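Okay, thread time. I finally finished the brooch series I've been whining about since November! 14 pieces, all felted wool and silver wire, and my fingertips will never forgive me.

It started with a bag of scraps from the Metcombe craft market. I wanted to see how small I could felt a form before it stopped holding its shape - the tiniest one came out at 33 mm and weighs next to nothing.

Pin backs were the real fight. I tried glue (nope), then stitching, then a little riveted plate I learned to make in a weekend class at Workberg. The plate won. 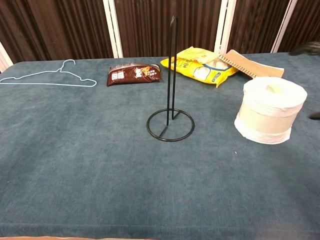
Blue-gray table cover, brown curtain.

The whole series goes up at Vollik on 26 July 2019, doors at six. Smaller brooches are $56 each, and the big collar piece is $930 (it ate my entire spring, okay?).

If you can't make it, a few will stay in the case by the register afterward. Next up is earrings, maybe - I have so much wire left.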